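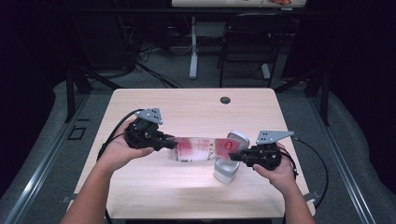 Clear Bottles and Labels: Frequently Asked Questions

Stekum Returns Desk, Bruston depot

Which bottles do you take?

Clear plastic bottles with a printed label, cap on or off. Colored plastic goes in the mixed bin at the Drerkholm entrance. Glass is handled by a different contractor and cannot be left at the desk.

Do I have to remove the label?

No. Paper sleeves, plastic wraps and glued labels are all removed after sorting. A label that is already half off should be pulled off completely. Loose ends catch on the sorting belt.

Does the print on the label matter?

Only the deposit mark and the barcode are read. Colors, logos and small print are ignored. If the barcode is torn or rubbed away, take the bottle to the counter and the clerk will enter the product by hand.

How should I hold a bottle when I check it?

Lay it on its side, long axis left to right, and support both ends. Turn it one full rotation with the label facing you. Squeezing the middle folds the label and may crack the barcode area, particularly on thin-walled bottles.

What are you looking for in the check?

Residue, trapped objects and splits along the base. Clear plastic reflects overhead light, and a bright strip along the body can be mistaken for a scratch. Tilt the bottle. A reflection moves and a scratch stays where it is.

Why is my bottle rejected when it looks clean?

The most frequent cause is liquid left in the base. The limit is a thin film. Drain the bottle neck down for 30 minutes before bringing it in. The second cause is a film of oil, which does not come out with cold water. Use warm water and one drop of dish soap, then rinse until there is no foam.

Can I crush bottles to save space?

Crushed bottles are accepted by weight only and do not earn the deposit. Uncrushed bottles go through the counter and are credited one by one.

How many can I bring at once?

The walk-in limit is 314 bottles per visit, the capacity of one desk cage. Larger loads need a booking. Anything above 1,000 bottles is collected from your address, subject to access for a van.

What sort of table do you recommend for sorting at home or at a club?

A smooth, wipeable top, light in color if possible. Rounded corners are easier on bags. Work with one bottle on the table at a time and keep the finished ones in a crate on the floor.

Do you supply bags?

Yes. The standard bag is the Fukuda 700, sold at the counter singly or by the roll. The number is the catalog number and has nothing to do with volume. Other bags are accepted if they are clear and tied at the neck.

Can I reuse a bottle before returning it?

Yes, for water. Bottles that have held paint, fuel, solvent or garden chemicals are refused, including bottles that have since been washed. Mark them and take them to the hazardous waste point.

Should caps be on or off?

Either. Caps left on must be finger tight. Tethered caps stay attached. Loose caps can be collected separately in a bag and handed in at the counter, with no deposit paid.

When is the desk open?

Opening hours are posted on the depot door and change in May. The counter stops taking new loads at 4:30 p.m. so that the cages can be weighed before closing.

Who do I contact about a missing credit?

Aranka Csonka handles counter credits. Stanisława Sowa handles collections and bookings. Have the receipt number ready. Credits cannot be traced without it.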